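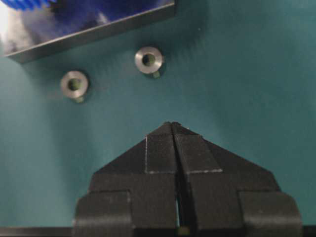
Wrist camera view, fingers nearly closed, two nuts on the teal surface.

To: small-cell list
Subject: Re: Pleltov two-finger kit, worth the money?
Time: 4:35 pm

On an earlier message, a list member at Rowbotham wrote:

> We have a quote for the Pleltov gripper kit with the wrist camera
> and the Vokham pick software. Parts are small turned pieces and nuts.
> Has anyone run it on shiny metal? The brochure only shows cardboard
> boxes. Also, is the camera mount fixed, or can you move it to see
> past the fingers? We would be replacing a bowl feeder that takes
> half a shift to change over.

We've had the kit on our bench since December, so I can answer most of this.

The mount is fixed. You get the view attached to this message: fingers in the bottom centre, tips pointing up the picture, work beyond them. With the fingers nearly together they still hide a fair wedge of the bench. In practice we set the approach pose so the part sits ahead of the tips, then do the last move blind. Pleltov sells an offset bracket, but it moves the camera to one side and you have to redo the hand-eye calibration. We sent ours back.

Shiny metal is workable with some care. Our lighting is overhead, and the rims of the nuts come up bright against the teal. The threaded holes read dark, and Vokham locks on to the hole more reliably than on to the outer edge. Glossy dark stuff is worse. Look at the block in the top left corner and the blue reflection on it. Anything like that inside the search region will give you false edges, so draw the region tight. We also tried a white mat and a grey one. Teal gave the fewest rejects on bare steel.

Focus is set at the factory and can't be changed without opening the housing, which voids the warranty. The fingertips come out sharper than the parts at our working height. The nuts in the attachment are a bit soft. It's good enough for locating a hole centre and not good enough for inspecting a thread. If you were hoping to do both with one camera, budget for a second one.

Numbers from our last logged run: 600 attempts, 474 picked on the first try. Most of the misses were a fingertip landing on the rim. Dropping the approach speed to 35 per cent helped, though I haven't logged a full run at that setting yet. Parts were loose on the bench, no fixture. With even a crude tray I would expect better.

Other points, in no order:

The standard pads are black and textured. They grip fine, but pale specks show up on them and we wipe them down at each shift change.

Vokham version 2 dropped the old recipe format. If you have recipes from the earlier release, export them first.

Pindimo is the only distributor who would quote us spare pads separately. The others wanted to sell the complete finger set.

Changeover to a different nut size takes us one new template and a new finger opening. That compares well with your bowl feeder, but cycle time won't. If you run one part all week, keep the feeder.

I can post the Vokham search settings if they're of use. Let me know which release you were quoted, as the parameter names differ.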